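Home | Work With Us | Our Laundries | News | Contact

17 Mar 2019
By Ragnvald Wallin
5 min read

Come and fold shirts with us (and tell us what you think of the robots)

Hi! I'm Ragnvald, I run the floor at Netmont, the commercial laundry out the back of Rulomwood, and I'm looking for people to join a paid trial we've got coming up. I've also got a couple of ongoing jobs going on the folding side, so if the trial isn't your thing, skip to the bottom half.

First, some background. We wash and fold for gyms, cafes, a few motels and one very muddy junior football league. On a busy day that's 2,416 pieces through the folding tables, and every one of them gets picked up, shaken out, squared up and stacked by a person. I did that job myself for 11 years before I moved into the office, and my left shoulder still lets me know when the weather changes. So when the owners asked if I'd like to try a pair of robot arms on the T-shirts, I said yes before they'd finished the sentence, and then went home and worried about it all night.

What we've set up is a small bench with an arm on each side. The crew have named them Addo and Birna, and no, they can't agree on which is which. Each one has a gripper, and the job we've given them is plain T-shirts, nothing with buttons, nothing with a zip. 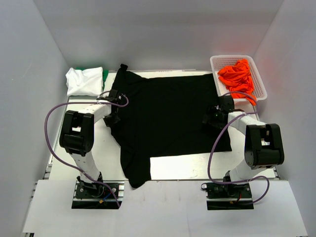 I've folded more black tees than I care to remember and I still found it odd, the first time, standing next to the bench with my hands in my pockets. You notice how much your own fingers know. You find a shoulder seam without looking, you feel when the cloth has doubled over on itself, and you fix it without stopping your conversation. Putting any of that into words for a machine is hard work, and it's the main reason I want more folders involved. The engineers are lovely but some of them fold a shirt like they're wrapping fish and chips.

So, what would you be doing?

The trial runs for a few weeks and you'd come in for short shifts, mornings or afternoons, your pick. Part of each shift is ordinary folding at your own table. Part of it is at the robot bench: laying shirts out, watching the arms have a go, stopping them when you reckon it's going wrong, and telling us what you'd have done. Then there's a sit-down with a cuppa where we talk about how the work felt. Were you bored? Were you rushed? Did you feel like you were babysitting? I really want to know, so please don't be polite about it!

You'll be paid $500 for the full trial, plus your bus fare or parking. If you have to pull out partway through you'll be paid for the shifts you did, no hard feelings and no forms.

Who I'm after

Anyone over 18 who has folded for a living or folded a lot at home. Hotel housekeeping, aged care laundry, retail, a house full of kids, it all counts. You don't need to know a thing about computers. You do need to be able to stand for a good part of the shift, although we have stools and I'd rather you used one than suffered. If English isn't your first language, that's fine, half our crew are the same, and we can sort out someone to help at the sit-downs.

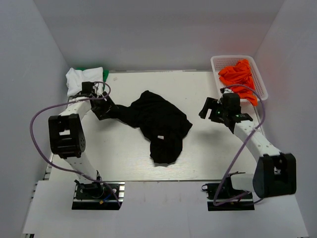 At the trial bench: the left gripper holding a fold of the black garment, with the orange one in the basket behind.

Now the question everybody asks me, and fair enough. Are the robots here to take jobs?

I'll tell you what I've told the crew. We wrote down before we started that no one loses hours during the trial, and the owners signed it, and it's stuck up in the lunch room next to the roster. After that I can't promise what the laundry will look like in five years and I wouldn't believe anyone who did. What I'd like to see is the arms taking the dull, repeated stuff and our people moving over to sorting, stain work, mending and checking, which pay a bit better here and are kinder on the neck. Some of the crew are keen on that. A couple aren't, they like folding and they like the chat across the table, and they've said so loudly. I'd like to hear from both sorts.

One change already is the noise of the day. Folding has always been a talking job. Standing at the bench you go quiet and you watch, and after a while your eyes get tired where your arms used to. We're trying out shorter turns because of it, and you'd help us work out how short.

The ongoing jobs

There are two. The first is a folder and sorter, part time, school hours if that suits. The second is a bench minder, which is a new role and I'm still making up bits of it: you'd look after the robot bench, keep the garments coming, write down what went wrong, and speak up for the folders when the engineers come by with ideas. We'll train you for both. I'm hoping the bench minder can stay on through December, when the motels go mad.

How to put your hand up

Ring the laundry on extension 329 and ask for me, or drop in at the Rulomwood front counter and leave your name and a number. No résumé needed for the trial. For the jobs, a few lines about where you've worked is plenty. Tell me which shifts you could do, and whether you'd like to come and have a look first. Plenty of people do, and you're welcome to bring a mate along. Wear flat shoes, tie long hair back, and come in by the side door past the loading dock.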